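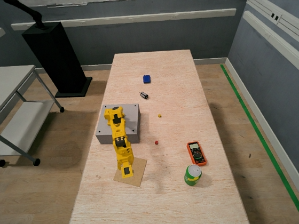
Furniture firm Grotance is to open a second workshop and showroom in Kingate, bringing its long-table business under one roof for the first time. The new site will make and repair tables for schools, libraries, village halls and offices, and will also be the base for the Liltar range, which goes on sale in December. Liltar tables are long and rectangular with plain tops, and buyers will be able to ask for a pale, pinkish-beige wood grain with fine streaks of orange and cream, the look of the long table shown against a dark blue-grey wall. Darker tops will follow once the first orders have gone out.

KINGATE, 19 Jul 2019 - Grotance has signed the lease on the former Vasylenko joinery works, which has stood empty since the joinery moved its own production out of town. Work on the roof and the loading bay has started. The showroom will take up the front of the building, with the workshop behind it and a small store for timber along the north side.

The firm has made tables to order from rented units for several years. Cutting and finishing were done at one address and assembly at another, and longer tops had to be moved between the two on a hired lorry. Damage on the road was the most common cause of late delivery.

"We have been carrying four-metre table tops up and down a flight of outside steps, in all weathers," said Stepan Polishchuk, managing director of Grotance. "The Kingate building has a level floor from one end to the other and a door wide enough to take a finished table. Those were the two things I looked for. The rest we can put right ourselves."

The Liltar range will be sold in 4 lengths. All of them share the same underframe, so a customer who outgrows one table can order a longer top and keep the base. Tops are fixed from below and can be taken off with hand tools. Grotance will supply printed instructions with each table and keep spare fixings in stock at the Kingate counter.

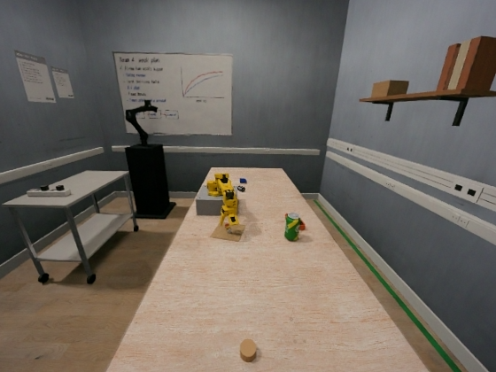

A long table with a pale wood-grain top. A green drinks can stands towards the right.

The range was planned after the firm went back through its repair book. Of the 456 repairs it recorded, 208 were to edges and corners, mostly chips from chairs being pushed in or tables being stood on end for storage. Liltar tops will have a slightly rounded edge on all sides, and the corners can be replaced without sending the table back.

"People tend to ask us about stains and scratches, and we do see those," Mr Polishchuk said. "But a scratch on the top rarely stops anyone using a table. A split corner does, especially in a school. We spent most of our time on the edges and I think it shows in the samples."

The lighter finish was picked with smaller rooms in mind. Several customers who tried early samples had dark walls or little daylight and found that a pale top made the room easier to work in. It also suits light brown plank floors, which many of the halls on the Grotance order book already have. Customers who are unsure can borrow a set of sample boards for two weeks. There is no charge for the loan, but the boards must be returned in the sleeve provided.

Repairs will continue throughout the move. Tables already booked in will be dealt with at the present units, and any new bookings for the autumn will be given a Kingate slot. Customers do not need to do anything if they have already had a letter with a collection date. Those who have not had a letter should ring the office.

Grotance will also run a trade-in offer for the first 100 Liltar orders. Buyers can hand over an old table of any make when the new one is delivered, and the firm will take the value of any usable timber off the final bill. Tables that are still sound will be mended and passed on to local groups. Folding tables and tables with glass tops cannot be accepted.

The firm plans to keep all its present staff and is looking for two finishers and a delivery driver. Applicants for the finishing posts should have some experience with spraying or hand oiling - training will be given on the firm's own methods. The driver will need to be able to help with lifting. Details are available from the office and on the noticeboard at the works gate.

The showroom will be open to the public from the same day the Liltar range goes on sale. Trade customers who wish to see the tables before then can arrange a visit once the floor has been sealed. Parking is at the rear of the building and visitors should use the side road, as the front yard will be kept clear for lorries.

Prices for the range will be sent to existing customers first and then placed on the Grotance website. Orders for tables outside the 4 standard lengths will still be taken, though these will be quoted one by one and will take longer to make.

Notes to editors

Grotance makes and repairs long tables for public buildings and workplaces.

Stepan Polishchuk is available for interview. Requests should be made through the Grotance office, which can also arrange visits to the Kingate site while building work is going on. Visitors must wear stout shoes.

ENDS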